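Zelside Home Help Desk
Ticket 3558
Subject: Blouses and strappy tops sliding off the gray hangers
Product: Light gray plastic hanger, shirt and skirt style
Opened by: Heiðrún Blöndal
Status: Solved
Priority: Low

Heiðrún Blöndal wrote, 9:14 am

Good morning! I hope I have picked the right category, because there wasn't one for hangers and I didn't want to end up with the people who do shelving. I bought 58 of your light gray plastic hangers in April, when we finally redid the bedroom closet, and on the whole I am very happy with them. They look so much tidier than the mix of wire and wood we had before (some of which came with the house, I think).

My trouble is with the lighter things. Two silky blouses and a summer dress with thin straps will not stay put. I hang them up nicely, I close the door, and in the morning one of them is on the closet floor, usually on top of my husband's ski boots. He has an old pair of Dal Bello boots that live down there all year and they have buckles, so you can imagine what that does to a silk sleeve. The heavier shirts are fine. Am I hanging them wrong, or did I get a slippery batch?

Zelside support wrote, 10:02 am

Hello Heiðrún, and thank you for such a clear message. You're in the right place, and I'm sorry about the sleeve! These hangers do have a smooth finish, which is kind to knits but not much help with silk. Before we talk about a replacement, could you let me know a few things when you have a minute?

Are the blouses buttoned at the top when you hang them up?
Are the straps of the dress looped over the ends, or tucked in behind the little peg?
How tightly packed is the rail?
Does the closet door bump the clothes when it closes?

Heiðrún Blöndal wrote, 12:37 pm

Well, I went and looked, and I have some confessions to make. The blouses were not buttoned, not even one button. I take them off the ironing board and hang them straight up, and I have done it that way for as long as I've had an ironing board.

The rail is full on my side, and the door does brush against the sleeves. It's a Keltik wardrobe with sliding doors, and the front one runs very close. I moved 4 winter coats to the hall and now everything has room to hang straight.

But what peg? I have been putting the straps over the ends of the hanger, out by the shoulders. I wasn't aware there was anything to tuck them behind.

Zelside support wrote, 1:20 pm

Thank you for going to look, and for moving all those coats! Most people find the peg by accident, so please don't feel bad. Lay one hanger down flat on a table and look near the end of the long straight rod, just under the short crosspiece. There is a small stub sticking out from the rod. Bring the strap in around the end of the hanger and tuck it behind that stub, then do the same on the other side. The strap should sit without being stretched. If it's pulling, go back to the shoulder and let it out a little.
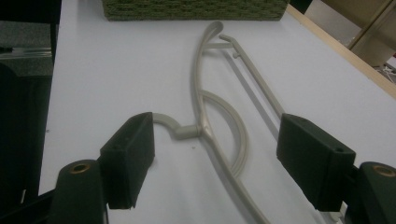 Light gray hanger laid flat. The small peg is on the straight rod, just below the short crossbar.

For the blouses, I would do up the top button and one more halfway down. If the neckline is very wide, you can wind a small rubber band around each shoulder of the hanger, or use a bit of felt if you have any left over from a craft project. Please skip double-sided tape. It does hold, but it leaves a sticky mark on the plastic and I'd hate for it to end up on the silk.

Could you try it overnight with the three pieces that have been falling, and write back? I'll keep the ticket open.

Heiðrún Blöndal wrote, 8:05 am

Good morning again! All three were still hanging when I opened the door, and I slid that door back and forth a good many times last night to give them every chance to misbehave. The dress is tucked behind the pegs -- I had to put my glasses on to find them -- and both blouses are buttoned. One has rubber bands as well, because the neck is cut so wide.

I have gone through the rest of my side and done 21 tops the same way. My husband asked if supper was coming at any point, so I sent him out to light the Grillel and carried on.

One last question and then I'll leave you in peace. Can the hangers be washed? A few got dusty during the closet work.

Zelside support wrote, 8:48 am

What lovely news, thank you for writing back! Yes, wash them by hand in lukewarm water with a drop of dish soap, and dry them well with a soft towel before the clothes go back on. I wouldn't put them in the dishwasher, as the heat can bend them.

I'm marking this one solved. If anything slips again, just reply here and the ticket will reopen.

Resolution: Straps tucked behind pegs, blouses buttoned, rail thinned out. No replacement sent.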